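Two-arm book shelving: co-training with single-arm data, results after 200 demos
Posted in: Manipulation / Methods and Results
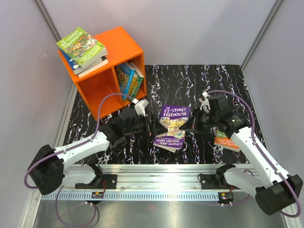
cisell_arms
I want to share our result from October and ask for opinions, because in my group we don't agree about what it means. The task is to take books from the table and put them in a small shelf with two arms. We trained one policy on 200 two-arm demonstrations only. Then we trained a second policy on the same 200 plus 1,000 single-arm demonstrations from our older pick and place set. In the single-arm data the other arm is masked, so the loss does not see it.

The co-trained policy is clearly better at the approach. It goes to thick paperbacks with both grippers and the tips arrive at the same height much more often. But in the handover to the shelf it is worse than the small policy. It often opens one gripper too early, as if the second arm did not exist.

Both policies have the same size and the same number of training steps. Evaluation was 225 trials for each, with the book positions drawn from a list that we made before training.

raptis_lab_2
Nice work, thank you for posting a result that goes in two directions. One question. When you say same number of training steps, how did you mix the batches? If you sample in proportion to the data, the two-arm policy sees its own data much less in the second run. Then you are comparing two things at once.

cisell_arms
Yes, proportional. I understand the problem. We wanted to keep the compute fixed.

udameck
Then I would not call it a result yet. With proportional sampling, five of six demos in the batch are single-arm. Of course it forgets what the second arm is for. Please run it again with half and half before you write "co-training hurts the handover" anywhere.

cisell_arms
I did not write that it hurts in general. I wrote that it was worse in our setup. But I accept the point, the half and half run is going tonight.

wirkar_user
I disagree a little with udameck. We tried balanced batches on a folding task and the early release did not go away, it only became less frequent. For us the cause was the masking. If the loss never sees the idle arm, the network is free to output anything there, and this leaks into the moments when both arms hold the object. We changed it so that the idle arm must predict "stay where you are", with a small weight. After this the early release was rare.

udameck
A folding task is a different thing. Cloth forgives you. A book held at both sides does not, when one side lets go it swings down and hits the shelf.

wirkar_user
That is my argument too. If it matters for cloth, it should matter more for a book.

raptis_lab_2
Can I ask about the objects? I see Treehouse books on the table, so these are paperbacks with a soft cover. Did you test hardcovers also? In our lab the policy learned to squeeze, and with a hard cover it slipped.

cisell_arms
Only paperbacks in the training. We have a few hardcovers for the test but I did not include them in the numbers, the trials were too few. My impression is that both policies are bad with them, so I don't expect that it changes the comparison.

newarms_77
Sorry for a beginner question. Why do you need two arms for one paperback? One gripper can take the spine and lift it.

cisell_arms
Not a bad question. If the book lies flat on the table, the spine is low and the fingers have to go under it or press very near to the surface. With two arms you can hold it from both sides and turn it upright before it goes into the shelf. One arm can do it when the book is near the table edge. Ours are mostly in the middle.

newarms_77
OK, clear now, thank you.

udameck
How do you score a trial when the book goes in but leans on the others?

cisell_arms
It counts as success if it stays inside the compartment after both grippers are open. Leaning is allowed. We discussed a stricter rule, but then the human demonstrations fail too :)

raptis_lab_2
I would report both rules. It is only one more column in the table, and reviewers will ask.

cisell_arms
Good, we saved the videos, so I can score them again.

Update, next morning: the half and half run is finished, but only the training, not the evaluation. I made a few trials by hand to see if it is sane. The early release still happens. I don't give a number for this, I was choosing the positions myself.

wirkar_user
Try the idle arm loss next, please. I can send you the weight that we used.

udameck
First the full evaluation, then the new loss. Otherwise in two weeks you have four policies and no comparison.

cisell_arms
I will do it in this order. wirkar_user, please send me the weight anyway.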